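# A day at the open house of the Jusis dried goods works

I visited Jusis in April, together with my colleague Jannik Mühlbauer. We both buy for small food shops, and for some years we have ordered beans, lentils and barley from them without ever seeing where it comes from. The invitation said nine o'clock at the gate. The bus from the station takes 48 minutes, so we had to get up early, and we had no breakfast. This was a mistake which I will mention again.

The visitors were divided into two groups. Ours was led by Italo Caruso, who has managed the cleaning and sorting hall for many years. He speaks quietly and the hall is loud, so I stood always near to him and wrote down what I could.

The raw goods arrive in big sacks and are emptied through a grid in the floor. After this come the sieves, then a long slope where air blows away the dust and the empty husks. I had expected that the stones are taken out by the sieves, but a stone can have the same size as a bean. They are separated by weight on a shaking table, which stands in its own small room with a thick door. Jannik wanted to stay there longer, the rest of us did not.

Next we went upstairs to see the packing and the bulk goods, which interested me the most. Our customers like to fill their own bags, and the choice of the scoop is a question we discuss every year. A deep bowl is good for lentils but it takes too much flour. A short handle means that the hand goes into the food.

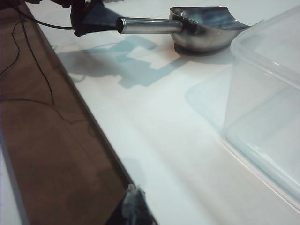
*Stainless steel scoop with a deep, rounded bowl.*

Mr. Caruso prefers steel because it can be boiled, and he told us to keep one scoop for each product and never to share between nuts and grain. We do this already with the nuts, but I must admit that our two kinds of rice have the same scoop. I made a note to change it.

For the storage at home and in the shop he gave simple advice: dry, dark, closed, and not above the oven. Beans become old also in a good container. They do not spoil, but after some time they stay hard even if you cook them the whole afternoon.

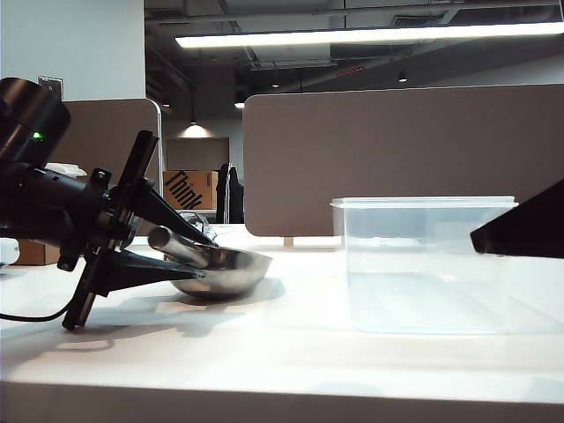
He recommends to write the month of purchase on every container and to finish the old stock before you fill in the new one. Many people pour the new beans on top, and so the oldest ones stay on the bottom for years. In our shop we will try to empty the bins completely, at least for chickpeas, where I have seen this problem.

Lunch was at noon in the canteen – finally. There was barley soup with carrots, and dark bread. I took two plates. The soup was so good that I asked for the recipe, and the cook said it is only onion, barley, time and a little vinegar at the end.

In the afternoon there was a small sale. I bought red lentils and a bag of split peas, and Jannik bought more than he could carry to the bus. The last bus leaves shortly after five, and the next open house is planned for April again. Please register early, because the places are limited to 100.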